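Fresh beds and a brown headboard: the guest rooms at Skudholm are nearly done

17th September

I got a look inside the bedrooms at Skudholm this week, and if you have been walking past wondering when the old guest house on Madley would open up again, the answer is soon! The front desk is still a mess of boxes but upstairs the beds are in, and the beds are what everybody keeps asking me about.

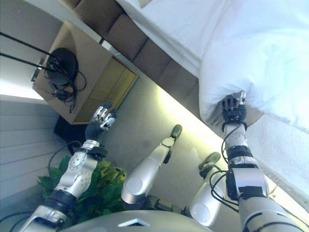
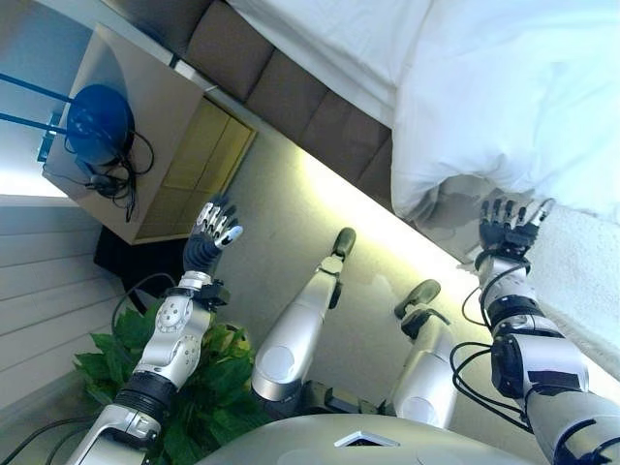 The white bedding in one of the upstairs bedrooms at Skudholm.

So, the bedding. It's white, all of it, and there's plenty of it. I had half expected them to bring back those flowery covers (if you stayed here before the closure you'll remember them, and you may still be seeing them when you shut your eyes). Mbali Van Wyk, who is running the place now, told me she slept under six different duvets at home before she picked one, and her family got pretty tired of hearing about it. She went for the puffy kind. "People want to fall into it," she said. "They've been driving all day."

I asked if white wasn't asking for trouble, what with coffee and muddy dogs and kids. She laughed and said white is the easiest thing in the world to wash, you just wash it hot and don't have to worry about colors. Fair enough - I'm still sticking with navy at my house.

Behind the big bed there's a brown headboard done in padded panels, the kind you can lean back on with a book without getting a sore neck. That got my vote right away. The nightstand is wood, the carpet is beige, and there's a warm glow down low along the base of the bed that I liked a lot more than I thought I would. No more stubbing your toe on the way to the bathroom at 2 in the morning! Mbali says the low lighting was the one thing she and the decorators at Ojeda agreed on from the first day. They argued over the curtains for most of the summer.

There will be 10 rooms to start with, all on the upper floors. Another 20 are planned for the back wing, but the plumbing there is old and Mbali wouldn't give me a date, only that she'd like to see some of them ready by December. Breakfast will be downstairs, with bread from Gekulley across the street (the seeded one, I asked), and you won't need to be staying over to come in and eat.

One more thing for locals. The old blankets and bed covers have all been washed and bagged up, 40 bags of them, and they're free to anyone who can use them. Animal shelters, moving house, a picnic in the park, whatever you like. Come to the side door in the morning and ring the bell twice, it sticks. And yes, the flowery ones are in there too. I took one for the dog.

Bookings open once the phone line is sorted out. I'll post the number as soon as I have it.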